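Oct 23, 2020

Back on the Stovstead cell, and I still don't trust the simulator. Igor says the model matches the real arm now. He said the same in April, and the fingers were 7 millimeters off when we put it on the bench.

I spent the morning on the tool offset anyway. Deleted the old value, typed in the one Olga measured, reloaded, sent the gripper down over the chain at the slowest speed. It stopped above the links, where the numbers said it should. Fine. I'd have been more pleased if the last wrong value hadn't looked just as good on screen.

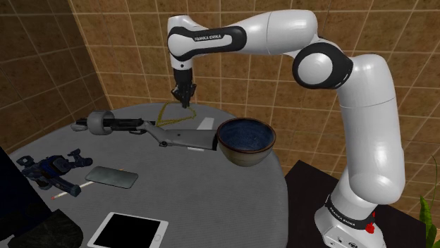 Gripper over the chain, new offset loaded.

The chain is a nasty thing to test with and I wish Florencio would let us start on the bowl. He wants the hard item first. My guess is we'll spend a week arguing about how a simulated chain slides and learn very little about the arm.

Ran it 40 times after lunch with the same start pose. The log has 43 entries. Igor thinks the extra three are restarts. Maybe, but I didn't restart anything, so I've copied the log and will go through it line by line before I change another setting.

Also found the finger force still at whatever Skuven shipped as default. Left it alone and wrote it on the sheet. One change at a time, whatever the others say.

Tomorrow: check the base height against Olga's drawing, then ask her how she measured it.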